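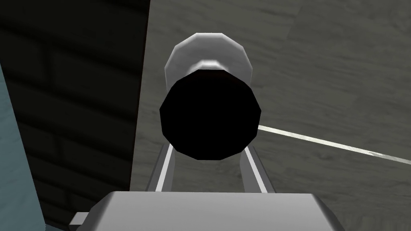 People ask me when they can buy a machine that tidies the house. My answer is the same as it was in April: not yet, and I wouldn't save up for one.

Holding things is the part that has come along well. Give two plain fingers a smooth cylinder and they can close on it from both sides. In simulation you can practice that all night and break nothing. We set 23 pickup tasks at Grevley and I was happy with 20 of them.

The rest of a chore is harder. Somebody has to get the thing from one room to another, past doors and walls, with two arms sticking out in front.
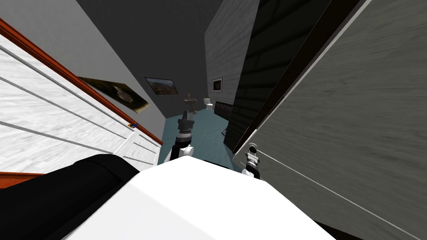

Home Robotics Group, Grevley

A simulated hallway is a fair test of that. The way through is narrow, there's a small stand on the floor farther on, and a toilet in the room at the far end. A child carrying a towel wouldn't slow down. A wide robot body has to plan for its own elbows, and real halls also have shoes, wet patches and a dog.

My colleague Vesela Spahić thinks I'm too gloomy. She says shop floors went first with fixed layouts and homes will follow — maybe so. But a shop can paint lines and move its racks. Few families will clear the hall every Tuesday to suit an appliance.

I'd pay for one that did a single dull job without being watched. Until then I'll carry the laundry myself.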